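Submitted for the Community Health Project unit, Kedetti College, July
Author: Omolara Sani

# Kits that don't come back: swab returns for a stem cell registry at one college

## Background

A stem cell or bone marrow transplant can be part of the treatment for leukemia and some other blood disorders. Some patients have a brother or sister who matches. Many do not, and their doctors search the registries for an unrelated donor.

Joining a registry is usually done with a cheek swab. In the program I looked at, run by a small recruitment group called Gernora, a student fills in a form online, a kit arrives in the mail, and the student swabs the inside of the cheek and mails the kit back in a prepaid envelope. Until the envelope is returned the student is not on the registry and cannot be matched with anyone.

Gernora told me that a fair number of kits sent to our campus are never returned. They did not know why. My project set out to find some of the reasons and to suggest changes that would cost very little.

## What I wanted to find out

1. How well do students at the college understand what joining a registry involves?
2. At what point do students who have asked for a kit stop?
3. What do those students say would have helped?

I did not try to measure whether people would go on to donate if called. That would need a much longer project and access to records I have no right to see.

## Method

An email invitation went to 800 students picked from the first-year and second-year enrolment lists by the college office. I did not see the lists myself. The survey was built in Gevent, the form tool the college already pays for, and stayed open until the end of the teaching block. I received 566 complete responses. Partial responses were deleted before I looked at the results.

The survey had three sections. The first covered general knowledge of donation, the second asked if the student had ever requested a kit, and the third was only shown to those who had. There were 90 people in that last group.

I then interviewed 14 students from the group of 90. They were chosen so that there was a mix of people who had returned the kit and people who had not. Interviews were held in the Saavedra building, mostly in the small meeting room on the ground floor, and each ran until the student had nothing more to say. I took notes by hand and typed them up the same evening. 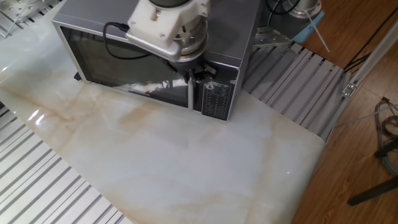 I sorted the interview notes by stage: signing up, waiting for the kit, opening the kit, doing the swab and mailing it. Where a student mentioned a problem at more than one stage I kept both. My supervisor read through a sample of the sorted notes and disagreed with me on a few. In those cases we talked it over and I usually moved the note.

The project was approved by the college ethics reviewer. Names were removed from the notes, and nobody was asked about their own medical history, although two students chose to bring it up.

## Results

### General knowledge

Most students had heard of bone marrow donation, but fewer could say what signing up meant. A common belief was that joining the registry commits a person to surgery at a later date. It does not. A person who is matched is contacted, is given more information and has further tests, and can still decline.

A second belief was that all donation involves a needle in the spine. Many donations today are made from the bloodstream, with the donor connected to a machine that collects the cells and returns the rest of the blood. When marrow itself is collected, it is taken from the back of the pelvic bone under anesthetic. Several students who answered this item wrongly had already asked for a kit, which I did not expect. They had signed up while believing the process was more frightening than it is.

### Where students stop

Among the interviewed students who had not returned a kit, the largest group had opened it. They had read the leaflet, or part of it, and put the kit down to do later. The reasons they gave were practical. One had just eaten and read that she should wait. Another was unsure which swab went in which sleeve and meant to look it up.

Two had moved between residences while the kit was in the mail. They assumed it had been sent back and did not ask for another.

Fear was mentioned less often than I had guessed when I wrote the proposal. One student said his parents had talked him out of it. Another had changed her mind after reading about side effects on a forum. I thought both of these were reasonable personal decisions and I have not counted them as problems to be fixed.
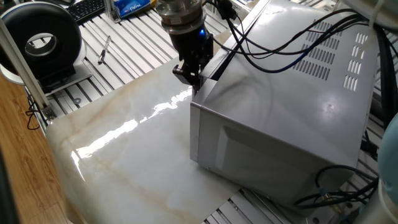 Does a student who has put off the swab for a few months have to start again?

In the Gernora program that depends on the date printed on the kit: before that date the swabs can still be used and mailed, and after it the student emails the group and a new kit is sent under the same sign-up.

I have put this in the results because almost every non-returner asked me some version of it. Several had assumed they were too late and had stopped thinking about it. The leaflet does give the answer, but it is on the back page in the same small type as the privacy statement.

### What students said would have helped

The most frequent suggestion was a reminder. Gernora sends one email when the kit is mailed and none afterwards. Students wanted a second message a week or two later – short, with the steps in it, and without any language that made them feel guilty. One interviewee had once received a reminder from a different charity that told her lives were at stake, and she had unsubscribed the same day.

The next most frequent was being able to swab on the spot. Students who had joined at a table event had done everything in a few minutes and saw no reason why it should be handled any other way. Table events need trained people and a room, though, and Gernora can only manage a small number each year.

A drop box on campus was also raised. The prepaid envelope works in any mailbox, but a few first-year students who live in residence did not know where the closest one was.

## Discussion

The results suggest that for this group the gap between asking for a kit and returning it is mostly a matter of small delays. A kit that is not used on the day it is opened tends not to be used. This fits with what the interviewed students said and also with the comments in the survey.

I would be careful about going further than that. The people who answered my survey were likely more interested in the subject than the people who did not, and the interview group was small. Students who had not returned a kit may also have preferred to give me a practical reason over a personal one. I tried to leave room for this by asking the same thing twice in different words, but I can't say how well it worked.

There is also the question of who is being reached. Matching depends on inherited tissue type, and patients are more likely to find a match among donors who share their ancestry. My survey did not ask about ancestry. In hindsight it should have, with an option to skip. Two interviewees raised the subject themselves and said the campus posters had not mentioned it at all. Both said it would have made a difference to them.
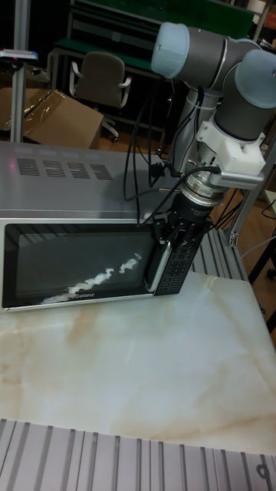
## Recommendations

- Send a second email after the kit has been mailed, with the swab steps written in the message itself.
- Move the line about expiry dates and replacement kits to the front of the leaflet.
- Ask students to confirm their mailing address just before the kit goes out, mainly for those in residence.
- Add a plain statement to the sign-up page that joining does not commit anyone to donate.
- Ask the college if a drop box could be kept at the Saavedra front desk during the first month of each term.
- Say on the posters why ancestry matters in matching. The wording should be checked with the students it is meant for before printing.

The first four could be done by Gernora without help from the college. I have sent them a two-page version of this report, and they have said the second email will be tried with the next intake.

## Notes on the project itself

The survey took longer to prepare than I had planned. The first draft had too many knowledge items and the students who tested it for me gave up partway through. Cutting it down to three sections fixed this, but it meant losing some questions about family attitudes that I would have liked to keep.

If another student picks this up, I would suggest starting with the interviews and writing the survey afterwards. I would also ask Gernora early on for kit numbers by term – they were willing to share them, but the request had to go through their privacy officer and the reply came after my analysis was finished. The blank survey and the interview guide are in the appendix folder.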